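The Ferry to Lornavon

Efua Dogbe got to the landing at Pimska at ten to six and found the ticket window shut. A card taped inside the glass said the evening boat would leave at 7:15. She put her suitcase on the bench and sat down next to it.

An old man came out of the waiting room and looked at the card.

"It was 6:20 all summer," he said.

"I wrote to them. They told me 6:20."

"Who did you write to?"

"A Mr. Rizzi."

"Guido Rizzi left in August." He sat at the other end of the bench. "You're going over for the Bramwell house."

She hadn't told anyone that. She looked at her shoes, then at the water, which was gray and had hardly any movement in it.

"I'm her niece," she said. "By marriage. I'm supposed to clear it out before the end of October."

"Arturo Marchetti. I used to bring her the coal."

He asked if she had eaten. She said yes, though she'd only had crackers on the bus. He went back inside and returned with two cups of tea from the machine and gave her one.

Phyllis Bramwell had left a list of what was to go to whom. Efua had it in her coat, four pages in blue pen. The clock was for a cousin in Stotura. The piano was for the school if the school wanted it, and the school didn't. On the third page it said: yellow basket, kitchen, to Arturo M.

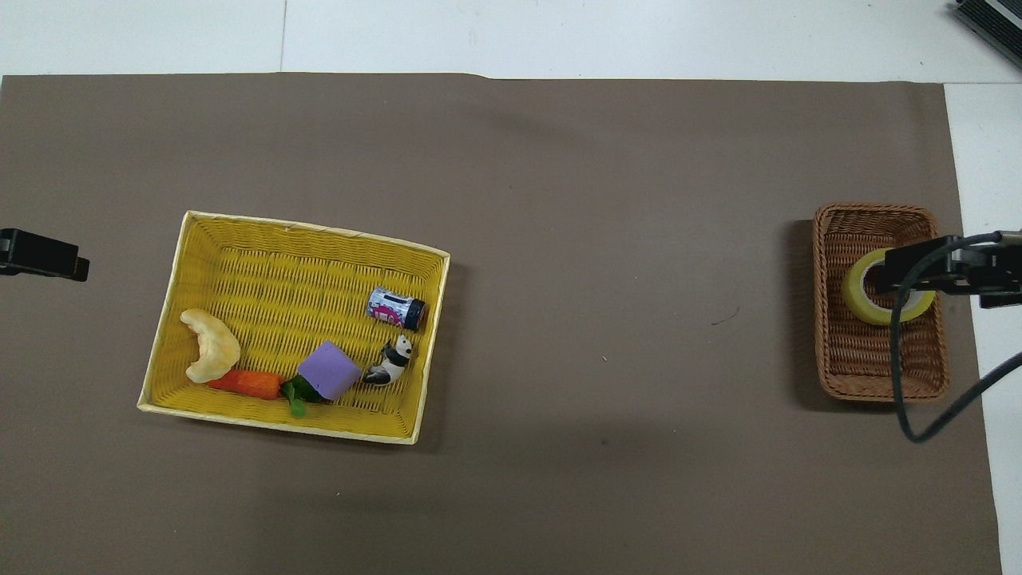 The yellow basket on brown paper.

"She left you something," Efua said.

"Did she?"

"A basket. Yellow."

He drank some of his tea. Across the water a light came on, and then another one lower down.

"I owed her 69 dollars," he said. "From the winter the truck broke. Every time I brought it to her she put it in that basket, and when I got home it was in my coat again. I never saw her do it."

"How many times?"

"I stopped trying after the third."

The boat came in at five past seven with its engine knocking. A woman in a green jacket threw the rope and Arturo got up, slowly, and put it over the post. She thanked him by name. Efua picked up her suitcase.

"I could send it over to you," she said. "Or you could come and get it."

"Is the stove working?"

"I don't know. I haven't been inside yet."

"It sticks," he said. "You have to lift the door before you pull."

He felt in his pocket for his ticket and went up the ramp ahead of her.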